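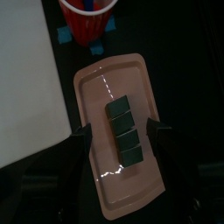 Kjell Torvik replied that the order confirmation still goes out twice on his account, once at checkout and again when the label prints.

Ticket 2214
Posted Thursday by Burgi Bühler
Filed under: Shop email / Duplicates

Cleared the mail queue and sent 2 test orders. Both produced a second email. The Halvorsen shipping plugin has its own "notify customer" box, and the last update had switched it on. Turned it off, saved, ran another test at 16:40. One email arrived. Kjell, please try again and leave a note.

Contact Brukeo Support | Back to top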